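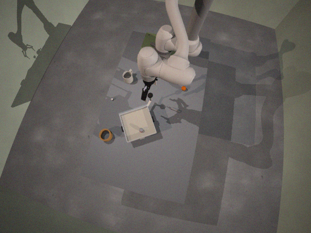

Kundton adds simulated tabletop episodes to its arm training set

2022-06-30

Kundton has started filling part of its manipulation training set with episodes recorded entirely in simulation, the company said on Thursday. The first batch holds 2,000 episodes of a single arm with a black gripper working over a tabletop area. It was generated in May and is now being checked before it goes to the training group.

Each episode begins with a randomized layout. The generator places a shallow square tray with two black handles, then scatters a set of loose items in and near it. A mug, a cup, a small orange ball and several thin sticks are among the objects in current use. Position, rotation and lighting are drawn again for every run, and the floor texture and wall color are taken from a separate list.

Lighting has taken up more of the schedule than the company planned. In early layouts the light came from almost straight overhead and the arm cast very little shadow on the work area. Policies trained on those episodes tended to stop short when a gripper shadow crossed the target object. The present settings allow low and off-axis lights, so that arm and gripper shadows fall across the floor and up the walls in many of the runs.

"We want the shadow to be in the wrong place as often as it is in the right place," said Ailbhe Hayes, who runs data generation at Kundton. "If the arm can use it as a cue, it will, and then it fails on a bench with two lamps."

The episodes are produced by a tool called Plolgate, which Kundton developed in-house. An operator drives the simulated arm through a task with a hand controller, and Plolgate stores joint positions, gripper state and rendered views at each step. The same motion can then be rendered again under different lights and surfaces without a second session at the controls. Hayes said the replays are kept in a separate partition and are not counted in the 2,000.

Review is done by hand. Of the first batch, 336 episodes were rejected, mostly for contact errors in which an object passed through the tray rim or came to rest at an angle it could not hold. Thin items cause most of the trouble. A stick lying partly under another object can be pushed into the floor by the physics solver, and the error may show up only when the gripper closes on it. Rejected episodes are tagged and held for the simulation team, which uses them to tune contact settings.

The accepted episodes will be mixed with recordings from physical arms. Kundton did not give the final ratio. Hayes said it will be set by test results on a fixed list of pick, place and sort tasks, all of them run on hardware. Simulation scores are logged but do not decide whether a model is released.

The tests will be carried out at the company's Gronmont site, where benches have been fitted with trays similar in size to the simulated one. Surface and wall colors there have been left as they were, and no attempt will be made to match the renders.

A second object set, named Bạch, is being prepared. It adds soft packaging and clear containers, both of which the current renderer handles poorly — the gripper's view through clear plastic is still too clean, according to Hayes, and reflections need to be rebuilt. Collection with the new set will start once the contact fixes from the first review are in place. Episodes from both sets will use the same file layout, so existing training scripts should need no changes apart from the object list.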